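Small Wrappers, Large Confusion: How Residents of Aravena Hall Sort Shiny Packaging

Project report, course in Household and Environment
Constanza Lucero and Fermín Vergara
Supervisor: Kaj Ásgeirsdóttir
Submitted Thursday, July 29, 2021

1. Background

In the kitchens of Aravena Hall there are bins for paper, metal, plastic and the rest. The rules for bottles and newspapers are well known to the residents, and we saw few mistakes with these. With small shiny wrappers it is different. Butter, chocolate, soft cheese, soup cubes, tea and chewing gum are all sold in something that shines and makes noise when you press it, and the same wrapper can be found in all of the bins on the same evening.

The reason for this is partly in the material. A shiny wrapper can be aluminum foil, or it can be a plastic film with a very thin layer of metal on it, or it can be paper with foil glued to one side. These should not go to the same place. On a new package the difference is sometimes printed, but the text is small and it is usually lost when the package is torn open. What remains is a piece of something creased and colored, and the person with this piece in the hand has to decide in a few seconds.

Color makes the question harder. Plain silver foil is recognized as metal by almost everybody we talked with. When the surface is printed in red, green or blue, many people begin to think of plastic. Creases also have a strong effect on the judgment. A surface with many fine folds looks like foil to most people, with light spots where the folds catch the light and darker spots between them, and yet we cannot tell from such a look alone what the material is. 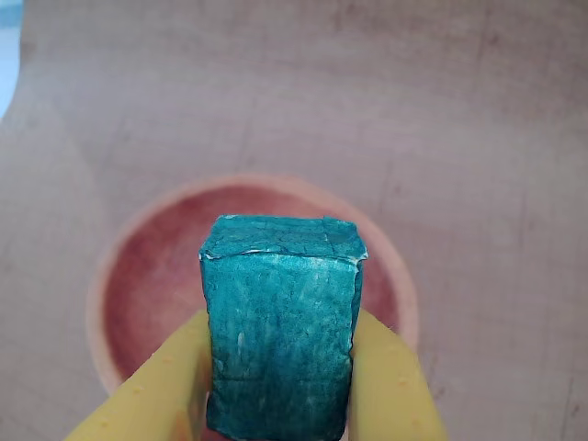
2. Questions of the project

We wanted to answer the following:

How do residents decide where a shiny wrapper belongs?
Does a simple hand test help them more than a printed list?
Which wrappers stay difficult also after the help is given?

We did not try to find out how much of the material is really recycled after collection. The company Plasenix, which empties the containers behind the hall, answered our letter in a friendly way but asked us not to use their answer in the report, and we respect this.

3. Method

The project took place in March and lasted four weeks. We invited the residents of 40 rooms, which share kitchens on two floors. The residents on the lower floor received a printed list with names of products and the right bin for each. The residents on the upper floor received a short instruction for the hand test and no list.

The hand test is old and we did not invent it. You press the wrapper into a ball in your fist, then you open the hand and look. If it stays as a ball, it is treated as metal. If it opens again by itself, it is treated as plastic film. For wrappers with paper on one side we added one step: tear a corner and look at the torn edge. If there are white fibers, the wrapper is a mixed material and goes to the rest.

During the first week we gave no help at all and only looked in the bins every evening. We wore gloves and spread the contents on a covered table in the laundry room. In the second week the list and the instruction were put on the walls. In the third and fourth weeks we looked in the bins again and also spoke with the residents who wanted to speak with us. The interviews were short and made in the kitchen, usually when the person was waiting for water to boil. Fermín wrote the notes and I asked the questions, because my voice is louder.

We also prepared a reference board with pieces of known wrappers. The known pieces came from packages where the material was clearly printed, among them butter from Broris and a tea sold under the name Bilimier. For each piece we noted how it behaved in the hand test and how it looked before and after pressing.

4. What we learned from the reference board

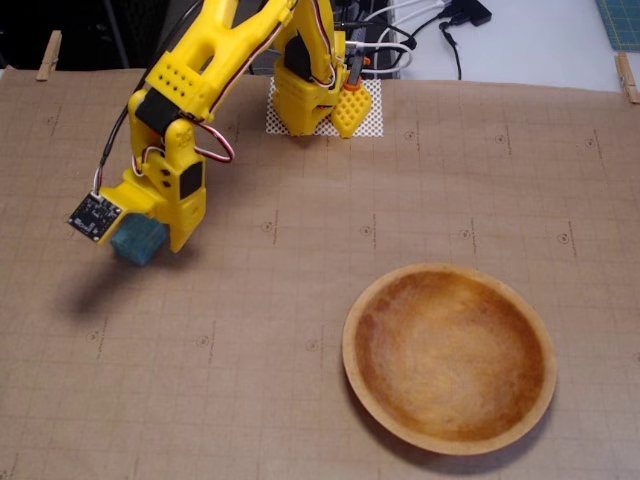 The background on which we fixed the pieces had a bigger effect than we had expected. Our first board was white cardboard from the office of the hall, and under the kitchen lamp the silver pieces almost disappeared on it. Silver on white is poor contrast, and visitors to the board had to come very near. We changed to brown wrapping paper, and the colored pieces became much clearer. Blue and green tones gain most from this, and one can see the same thing with the small teal-blue cube held over the brown paper, which stands out well although it is small. Yellow pieces were less clear than blue ones, but still better than on white. The brown paper also had a practical advantage, as it could be replaced when somebody had spilled soup on it.

A second lesson was that a flat piece teaches less than a creased one. On the first board all pieces were smooth and glued at the corners, like stamps in an album. Consuelo Salazar, who lives on the upper floor and studies nursing, remarked that she never meets a wrapper in this condition. After this we put two pieces of each material beside each other, one smooth and one pressed. Residents looked much longer at the second board, and some of them took a pressed piece between the fingers to feel it. We had not planned for this and some pieces had to be replaced every few days.

5. Results

In the week without help the shiny wrappers were spread over all bins. Butter wrappers were most often in the paper bin, probably because they feel like paper when they are cold and greasy. Chocolate foil was usually correct. Wrappers from snack bars and chips were put with metal by many residents, and this was the most frequent mistake on both floors.

The printed list helped on the lower floor from the first evening, but only for products that were on it. For a product that was not on the list, residents chose a similar name and followed this, and the result was sometimes worse than before. One resident, Vernon Bouchard, told us that he stopped to read the list after some days since his own brand of crackers was missing. We think this is a weakness of every list and not only of ours.

The hand test began slower. In the first days the upper floor showed little change, and two persons said they found it unpleasant to press a greasy wrapper. Later the results became better and they stayed better. The test worked well for chips bags and for chocolate. It worked badly for very small pieces – for example around a soup cube or a single piece of gum – where film can also stay folded when it is pressed hard. For these the torn corner was a better sign, but few residents had the patience for it.

6. Sources of error

The two floors are not equal. The upper floor has more students in health subjects, who are perhaps more used to following a procedure. We also could not hide our evening visits, and it is possible that people sorted with more care when they knew we would look. One evening in the third week the bins had been emptied before we came, and this evening is missing from our notes.

The decision if a mistake was a mistake was made by the two of us. When we did not agree we put the piece aside and did not use it.

7. Suggestions

We suggest that the hall keeps the instruction for the hand test on the wall of every kitchen and adds a short list of the difficult products only. Tea envelopes and butter wrappers should be first on this list. The reference board can stay if someone is willing to change the pieces now and then. It should be hung at eye height and away from the stove, and the paper behind the pieces should be brown.

For a later project it would be interesting to repeat the study with families, where one person buys the food and another empties the bins. We would also like to know if the color of the bin lid has an influence. The metal bin in Aravena Hall has a blue lid, and the lid of the paper bin is a slightly darker blue.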